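Week 6 notes: How a fashion house outlives its founder

Hi all. These are my notes from the lecture, typed up and tidied a bit for those of you who were stuck on the train or at fittings. Slides go up when I've fixed the broken fonts. Questions to me, Imelda Espiritu, before class please, as I'm hopeless at checking email after 5 p.m.

Where we left off: last week was licensing, and I promised I'd get to what happens when the person whose name is on the label leaves, retires or dies. I'm using four houses for this, the same ones as in your reader: Cadirum, Eltik, Ulloa and Drummont. If you mix up Cadirum and Drummont in your paper I will cry, so make yourself a little chart now.

Start with the name itself. A designer who sells the company usually sells the name along with it, and students are always shocked by this! You can be born with a name, sew it into coats for half your life, sign a contract and then lose the right to put it on a coat. Ulloa is the clearest case in the reader. The founder sold, stayed two years as creative director, argued with the new owners over a diffusion line (go back to your Week 4 notes if that term has gone fuzzy) and left. The house kept the name. The founder's next line had to go out under initials, and if you read the reviews from that first season, half of them spend more time on the label than on the clothes.

Then there's the archive. I could talk about archives all day and in the lecture I more or less did, sorry. Cadirum kept nearly everything – 2,218 pieces by the time the inventory was done, plus patterns, fabric swatches, show invitations and some very rude letters to a button supplier. Eltik kept almost nothing. Samples were sold off at the end of each season to pay for the next one, which is normal for a small house, and when a museum came asking years later the company had to borrow dresses back from former clients. 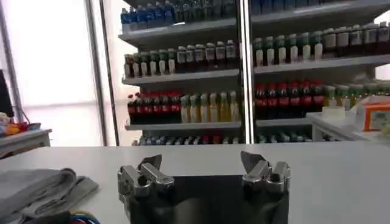
So why does that matter for business? A new designer coming into Cadirum can spend a month pulling boxes and find the shoulder, the sleeve, the odd green lining that people remember. A new designer at Eltik is working from magazine pages and other people's memories. I don't want you to conclude that the archive always helps, though. Look at the three collections in your reader from Cadirum's first successor. They're beautifully made and a little stiff, and to me they look like someone dressing for a visit to a strict grandmother. The Eltik successor was freer and the reviews were kinder, but the older customers drifted off. We had a good fight about this in class and I'd like to see it carried on in your response papers.

Perfume, quickly. For a lot of houses the bottle pays for the runway. Drummont closed its couture workroom and ran for 15 years on fragrance alone, no clothes at all. Think about what that does to the name. There's a whole group of customers who wore the scent to prom and have never seen a Drummont jacket. When the clothing came back, the first show used the bottle color for the set, the invitations and even the shoes. Some critics called it cheap. I thought it was smart, and I also wanted the shoes.

A few terms to know for the quiz in February:

Creative director: the person in charge of the overall look, including ads and stores as well as clothes. May or may not draw.

House codes: the details that repeat from season to season and tell you whose work it is. A cut, a color, a type of closing.

Dormant brand: a name someone still owns, with little or nothing being sold under it.

Revival: bringing a dormant brand back. Don't use this for a simple change of designer. I take off points for it!

Reading for next week is chapter 14 and the Drummont interview. The chapter is long and the middle section on trademark law is dry, so have a coffee first. Skim the footnotes if you must, but read the one on family members who start rival labels, as we'll open with it.

Response paper: two pages, double spaced. Pick one of the four houses and tell me what the successor kept, what got dropped, and whether you'd have made the same choice. I want your own eye on the clothes, so describe at least one garment properly – fabric, cut, how it closes, how it hangs. "Iconic" is still banned, and so is "timeless."

One last thing. Somebody asked after class if a house should ever just close when the founder dies. I gave a mushy answer because I was packing up my laptop. My real answer is yes, sometimes, and I'd have closed Eltik. We can argue about it next week.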